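Bildergalerie: Störung an der Greifzelle Ruangrit

Versuchszentrum Restport, Standort Bindov
Bereich Handhabungstechnik

Im Mai kam es in der Greifzelle Ruangrit zu einer Störung, bei der ein Greifarm nach einem Schutzhalt ohne Freigabe wieder anfuhr und sein Werkstück mit zu hoher Kraft erfasste. Personen wurden nicht verletzt. Das Versuchszentrum hat den Vorfall intern untersucht und veröffentlicht die wesentlichen Ergebnisse auf dieser Seite. Der vollständige Untersuchungsbericht kann von Projektpartnern bei der Bereichsleitung angefordert werden.

Die Zelle und ihre Aufgabe

In der Zelle Ruangrit wird das Greifen nachgiebiger, leicht verformbarer Gegenstände erprobt. Als Werkstücke dienen Kunstblumen, Stoffbänder und gefaltete Papierteile. Der Arm nähert sich dem Werkstück von der Seite, bestimmt über die Kamera am Handgelenk den Abstand und schließt die Backen erst nach Erreichen der vorgesehenen Greifposition. Die Ablaufsteuerung Grustska überwacht dabei Weg, Geschwindigkeit und Greifkraft und löst bei Abweichungen einen Schutzhalt aus.

Der Zugang zur Zelle ist durch eine verriegelte Schutztür gesichert. Während des Betriebs darf sich niemand im Arbeitsraum aufhalten. Werkstücke werden ausschließlich bei abgeschaltetem Antrieb gewechselt, und die Wiederinbetriebnahme setzt eine Quittierung am Bedienpult voraus. Genau diese letzte Bedingung war am Tag der Störung nicht wirksam.

Ablauf der Störung

Die Versuchsreihe lief seit dem Morgen ohne Auffälligkeiten. Gegen Ende der Vormittagsschicht löste Grustska einen Schutzhalt aus, nachdem die Abstandsmessung für einen kurzen Zeitraum keinen gültigen Wert geliefert hatte. Der Arm blieb in Annäherungsstellung stehen. Im Protokoll ist der Halt ordnungsgemäß vermerkt, ebenso die Meldung am Bedienpult.

Vor einer Quittierung nahm die Abstandsmessung ihren Betrieb wieder auf. Die Steuerung wertete diesen Wert als Freigabe und setzte die unterbrochene Bewegung fort. Der Arm fuhr dabei 6 Millimeter über die vorgesehene Greifposition hinaus, bevor die Kraftüberwachung ansprach. Die Bedienerin betätigte den Not-Halt. Zu diesem Zeitpunkt war die Schutztür geschlossen und verriegelt.

Die Zelle wurde anschließend vom Netz getrennt und gegen Wiedereinschalten gesichert. Kyriaki Vlachopoulos, Beauftragte für Maschinensicherheit am Standort, ordnete noch am selben Nachmittag die Sperrung aller baugleichen Zellen an. Betroffen waren 4 Anlagen. Die Sperrung galt auch für Zellen, an denen bis dahin kein Fehlverhalten beobachtet worden war.

Ursache

Die Untersuchung hat zwei Mängel ergeben. Der erste betrifft die Software: Mit einer Aktualisierung von Grustska war die Behandlung ungültiger Messwerte geändert worden. Ein Schutzhalt, der allein auf einen fehlenden Abstandswert zurückging, wurde seither als vorübergehende Unterbrechung geführt und bei Rückkehr des Signals selbsttätig aufgehoben. Für Halte aus anderer Ursache blieb die Pflicht zur Quittierung bestehen, weshalb der Fehler bei der Abnahmeprüfung unbemerkt blieb.

Der zweite Mangel ist organisatorischer Art. Die Aktualisierung war als Änderung ohne Einfluss auf Sicherheitsfunktionen eingestuft worden. Diese Einstufung erfolgte anhand der Versionshinweise, ein Vergleich der Parametersätze fand nicht statt. Nach den Regeln des Hauses hätte er vorgenommen werden müssen – auch bei einer Änderung, die der Hersteller des Moduls als geringfügig bezeichnet.

Maßnahmen

Grustska wurde auf den vorherigen Stand zurückgesetzt. Jeder Schutzhalt muss nun unabhängig von seinem Auslöser am Bedienpult quittiert werden, und die Quittierung wird über einen eigenen, von der Bildauswertung getrennten Kreis geführt. Aktualisierungen der Steuerung werden von zwei Personen freigegeben, von denen eine nicht am jeweiligen Projekt beteiligt ist. Heather Dunbar, Leiterin des Bereichs Handhabungstechnik, hat die Freigabeordnung entsprechend neu gefasst.

Vor der Wiederinbetriebnahme wurde an jeder Zelle der Ausfall der Abstandsmessung in Annäherungsstellung nachgestellt. Der Arm musste in dieser Stellung verharren, bis die Quittierung erfolgte, auch wenn zwischenzeitlich wieder gültige Messwerte vorlagen. Die Prüfprotokolle sind der Anlagenakte beigefügt.

Aus der Zelle: Annäherung an das Werkstück 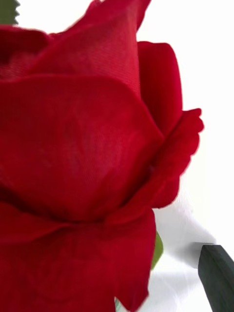
Die Abstandsmessung arbeitet im Nahbereich unter erschwerten Bedingungen, und an dieser Stelle der Annäherung setzte auch die Untersuchung an. Das Verfahren verfolgt Merkmale auf der Oberfläche des Werkstücks und schließt aus ihrer Verschiebung auf die Entfernung. Je näher die Kamera kommt, desto weniger Umriss steht zur Verfügung. Bei der roten Kunstrose reicht die Blüte links und unten über den Bildrand hinaus, sodass die Auswertung vor allem auf die feine, gewebeartige Riffelung der Blütenblätter und auf die dunkleren Falten dazwischen angewiesen ist. Der weiße Hintergrund rechts bietet kaum verwertbare Merkmale. Der gewellte Rand des eingerollten Blatts auf dieser Seite ist leicht unscharf, was die Bestimmung der Kontur zusätzlich erschwert.

Ein Ausfall der Messung ist unter solchen Umständen für sich genommen kein Sicherheitsmangel. Er ist im Betriebskonzept vorgesehen und muss zum Stillstand führen. Die Bereichsleitung weist darauf hin, dass die Bildauswertung in den Zellen des Standorts Bindov keine Sicherheitsfunktion erfüllt und eine solche auch künftig nicht übernehmen wird.

Noch offen ist die Frage, ob die Annäherungsgeschwindigkeit bei textilen Werkstücken dauerhaft herabgesetzt werden soll. Ein entsprechender Versuchsplan liegt vor. Bis zu einer Entscheidung gilt die verringerte Geschwindigkeit, die im Zuge der Wiederinbetriebnahme festgelegt wurde.

Hinweise für Nutzerinnen und Nutzer der Zellen

Die neue Freigabeordnung hängt an den Bedienpulten aus und ist im internen Verzeichnis des Bereichs abgelegt. Vor der ersten Nutzung ist eine erneute Unterweisung erforderlich, auch für Personen mit gültigem Nachweis nach der bisherigen Ordnung. Termine vergibt das Sekretariat der Handhabungstechnik.

Unerwartete Bewegungen eines Arms sind unverzüglich der Maschinensicherheit zu melden – auch dann, wenn kein Schaden entstanden ist und die Anlage anschließend fehlerfrei weiterläuft. Die Zelle bleibt bis zur Freigabe durch Frau Vlachopoulos oder ihre Vertretung außer Betrieb.

Verantwortlich für den Inhalt: Heather Dunbar, Versuchszentrum Restport, Bereich Handhabungstechnik
Nutzung der Aufnahme nur mit Quellenangabe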